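Ondix bench notebook, two-arm cell
R. Achterberg
October, entry opened 9:40

Reset rules for the rack-and-tray task, second pass. The first version left "home position" and "clear table" open to the reader, and each operator read them differently. Nadja wants wording that can be checked from the head camera without anyone walking to the table.

Start state as I now write it: both arms powered, indicators lit, grippers inside the cloth area, one on each side. Rack and tray touching. Tray empty. Tapes in front of the tray, clear of both grippers.

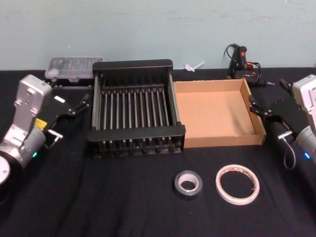
Start state, head camera. Gray duct tape left, white double-sided tape right.

Rule 3 stays: an item on the table that is not part of the task gets listed in the session header or gets removed. For this session the compartment box and the glue gun at the back go in the header. Cable slack near the gun has to stay behind the tray line. Erdal asked for a taped boundary on the cloth. I am against it for now, as the cloth shifts and the boundary would shift with it.

Rack orientation: raised bar to the wall, low panel to the operator. Write it in the log even when unchanged.
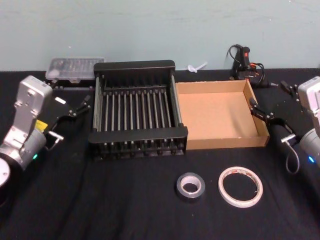
Burgi Mayrhofer: I would not sign off on "touching" for the rack and tray. Give a maximum gap and a gauge to check it with. Otherwise two people will argue over every reset, and the log won't settle it.

Accepted. Gauge to be cut from scrap, gap value to come from Burgi. Until then "touching" stands and is marked provisional.

Grasp checks use the wrist view. The head view does not show enough of the fingertips. Criterion: the tape ring sits between both fingers, and the reviewer can say which part of the ring is held. If that can't be said from a still, the grasp is logged as unverified, never as good. No hands past the front edge of the cloth while a tape is held. Pause first, then stop, then reach. 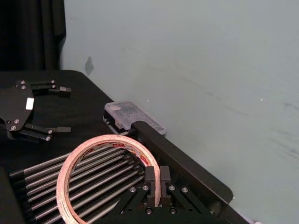
Open points

- Header template still has no field for cloth condition (flat, creased, moved).
- Log 711 uses the old rule numbers. Do not renumber it, add a note.
- Roswitha to check the stop procedure against the Ornik manual.
- Decide who may edit the rules during a session. My proposal: no edits until the session is closed.

Recent entries
Gripper screw check, interval and marking
Naming of head and wrist views in the log
Eberhard cell: cable routing, left arm

This notebook uses cookies to keep you signed in. Accept / Settings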